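Week 9: Sourdough, the slow part

Okay, so last time we fed the starter and I promised we'd get to shaping. Flour the counter lightly - lighter than you think! I use the Osance bread flour for this, but any strong flour is fine. Tip the dough out, fold the four sides into the middle, flip it over and leave it alone for 20 minutes. I know you want to poke it. Please don't.
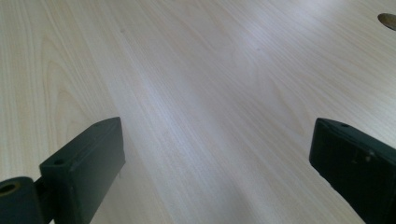
Pale wood tabletop with a straight grain.

For one loaf we weigh out 1,000 grams of dough and drop 9 grams of seeds on top (Kanokwan likes sesame, I go for poppy). Then it gets a long night in the fridge. Cold dough is so much easier to score, and the flavor really comes up, a bit sour and a bit nutty, which I love.

In the morning heat the oven and the pot together, score the top with one quick cut and bake with the lid on first. Take the lid off for the last stretch so the crust can brown.

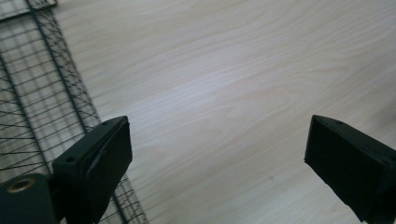

How long should the loaf cool before I slice it?
At least an hour, and two is better. The middle is still setting while it's warm, and cutting early leaves it gummy.

Bring your starters next week, plus a jar with a loose lid.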